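**Moving small capped tubes from a plastic rack to a wooden stand, whats the best way to lay it out?**

posted by Aroha Mahuika, 8 June 2026

Ok quick one, between classes. I do the bench skills table for our after-school group at Plulbridge. Kids move little tubes (blue caps, screw type) out of a plastic grid rack and into a low wooden stand. Sounds easy. Half of them knock the stand, or put the tube in crooked and it leans on its neighbor.

Things I tried so far:

- rack and stand touching: sleeves drag over everything
- rack behind the stand: they reach over, tubes go flying
- tape under the stand, ok but leaves gunk on the board

Group is 13 kids, two tables, 6 tubes each if I can find them all. No budget til fall. Any layout that works?? Also does the color of the rack matter or am I overthinking it.

---

**Tegan Tapsell**

Did this all through May with a group of 8, so can answer some.

Side by side, with a gap. Rack on the left, stand on the right, gap a bit wider than a hand. Lefties swap it. Don't line the fronts up dead even, push the rack back a little so the near arm isn't hanging over it.

Put it all on one big white board. Caps show up, dropped stuff shows up, and you can pencil the outline of the stand on it so it goes back in the same spot evry time. Way better than tape. If the stand still slides, thin rubber shelf liner underneath, cut smaller than the base.

Start them from the rack end NEAREST the stand. Keep the tubes bunched there and leave the rest of the rack empty. Shorter trip, fewer crossings. When that's going fine, spread them out to the far holes.

Leaning: check your holes. Ours from Brirkano were drilled too wide and the tubes sat crooked whatever you did. Wrap of paper tape around the tube, fixed. Ugly but fine.

Color, I'd go bright. Had a clear rack before, they kept missing the holes. 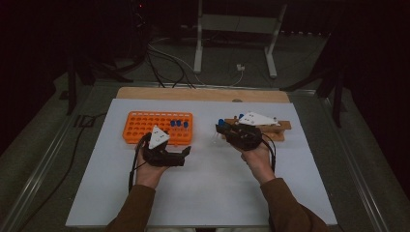
*Orange rack on the left, wood stand on the right, blue caps in both.*

Oh and roll sleeves up. Forgot that one, it's half the spills.

---

**prukach_dan**

just buy a heavier stand? the Muli one is metal i think. never used it with kids tho

---

**Aroha Mahuika**

Thanks Tegan, pencil outline is going on tomorrow. Measured my holes and yep, too wide. Will try the paper tape. Dan, no budget, see above :)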